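Club cricket, week 15

Posted 9/17/19

We lost at Holtcombe on Saturday, by 3 wickets, and that finishes the season for the second team. I said I would keep writing these until the end, so this is the last one before winter.

The pitch was slow and a little damp at the far end. We batted first because we lost the toss, and the first hour was hard going. Both openers were out trying to hit across the line. After that the middle order did what it has done since June, which is get to twenty and find a fielder. I made 11. I was bowled by a ball that kept low, and I would like to say there was nothing I could do about it, but I was late on it.

We finished on 142. On that ground it was worth more than it sounds, and at tea most of us thought we had a chance. Their captain played well, though. He left the ball outside off stump for an hour and waited for us to get tired, and we did.
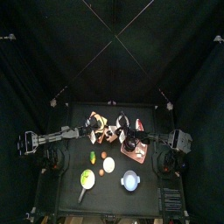

Wekesa Mabula thought we should have kept the spinners on after the drinks break, and he told me so twice on the drive home. His view was that their lower order had no plan against slow bowling, and that bringing the quicks back gave them pace to work with. I have gone over it since and I think he is right. At the time I wanted wickets and I went for the bowlers who had taken them the week before.

Our fielding was better than at Brurkville, where we dropped four. We dropped one on Saturday, at slip, and it was a hard chance.

The club's season totals went up on the board on Sunday. Our leading run scorer ended with 778, all of them for the first team apart from one game in June when he was coming back from a sore hamstring. Nobody in the seconds got near that. I had a poor year with the bat and a fair one with the gloves.

The other news is the nets. The matting is worn through at the bowler's end and one of the side panels has a hole you could walk through. The quote for replacing the lot is $3,000, and the club has a bit less than half of that set aside. There will be a quiz night to raise more, date to come.

Indoor practice starts in February – same hall as last year, same time. If you have the key to the kit locker, please bring it back before then. I still have two helmets and a left-hand glove in my car that belong to somebody.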